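**Revised handling guide for home sites**

The Dekness working group on household automation has issued a revised guide to good practice for garment handling with hand-held grippers. It takes effect in January and applies to all 20 home sites in the Ernitz and Zou programs. The text was edited by Yuzhen Fang and draws on 323 written comments from operators.

Two rules are new. Operators must check finger pads before each session and replace any that are torn or lifting. Sites must also record the surface on which a garment is handled, including any fixed appliance – sinks and stoves among them.

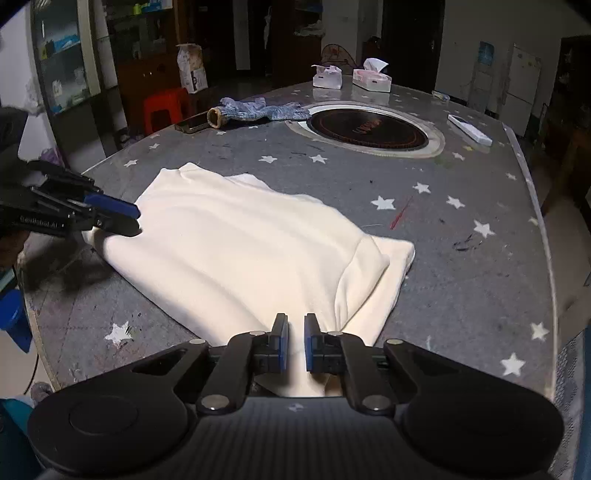

Section 4 of the guide, on shared household surfaces, has drawn the most questions. Ordinary belongings may remain on the table, and sites are not asked to clear a home to laboratory standard. A cooktop built into the tabletop, with a sweatshirt or similar garment bunched in front of it, falls under the stricter part of the section: the cooktop must be switched off at the wall before work begins, and the operator must sign for this. Questions may be sent to the Ceretti office.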